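Planner update: one shared schedule for both arms

The February release of Munen, our planning and control stack, is now running on the two-arm bottle cell. Most of the work went into how the arms share space over the bin. If you only use the single-arm tools, you can skip to the notes on log files near the end.

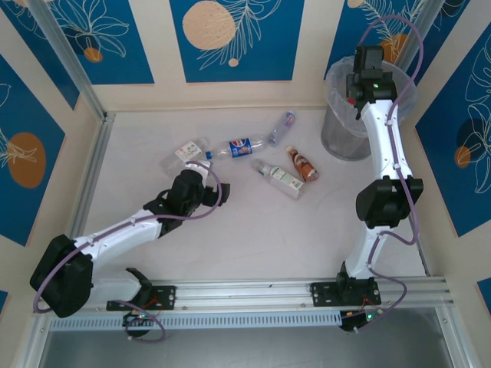
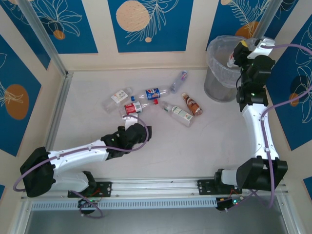

Both taken at the bottle cell, with the right arm at the bin.

Until this release, each arm had its own planner. The left planner treated the right arm as a moving obstacle, and the right planner did the same in return. That worked as long as one of them was standing still. When both wanted the middle of the table, each would replan around the other's last known path, and we got a lot of short stops and restarts. The logs showed plans being thrown out before the arm had covered half the distance.

Munen now keeps one schedule for the pair. A planner asks for a volume of space and a time window, and the schedule either grants it or returns the next window that is free. The space over the bin is a single volume that only one arm can hold. An arm waiting for it can still move in its own half of the table, so it can line up over its next bottle in the meantime. If an arm asks for the bin and gets no answer within 500 milliseconds, it stops and reports a fault. Please don't raise that limit in your local config to make the fault go away. Send us the log.

Hoi-yan Yang rewrote the grasp ranking at the same time. The old code scored each bottle separately and picked the highest score. Clear bottles lying close together caused trouble, as the segmentation would sometimes merge two of them and put the grasp point in the gap. The new code gets its candidates from Skelto, which fits a center line to each bottle and marks the cap end when it can find it. Two center lines that cross or nearly touch are now flagged, and the ranker leaves those bottles until something next to them has moved. Labels help a good deal here. A bottle with no label at all is still the hardest case, and we don't have a fix for it yet.

We compared the old and new versions on 2,000 recorded pick attempts, replayed offline. Replay tells us about the ranking and the schedule. It tells us very little about grip force or slipping, so those settings are unchanged in this release.

Three things to know before you update:

The config file format has changed. Run the converter in the tools folder once, then check the base positions by hand. It copies them over without checking the sign of the rotation, and Keogh had one arm planning into its own mount for a morning before we found out why.

Clelloritz, the log viewer, needs to be updated with it. The old viewer will open new logs, but it shows the schedule as an empty track.

Log files are larger. Every request to the schedule is written out, including the refused ones. Set the rotation to 9 files if you are short on disk, and turn off point cloud logging if you don't use it. Single-arm setups write the same log format but with no schedule entries, so the size should stay close to what you have now.

Next on the list is handing a bottle from one arm to the other, for the ones that come to rest at the far side from the bin. The schedule can already hold two arms in one volume if both planners agree to it, but the ranker has no idea yet when a handover is worth the time. Hoi-yan has a branch with a first cost model and would like recordings from other cells to test it on. Upload them to the shared folder with the config file included.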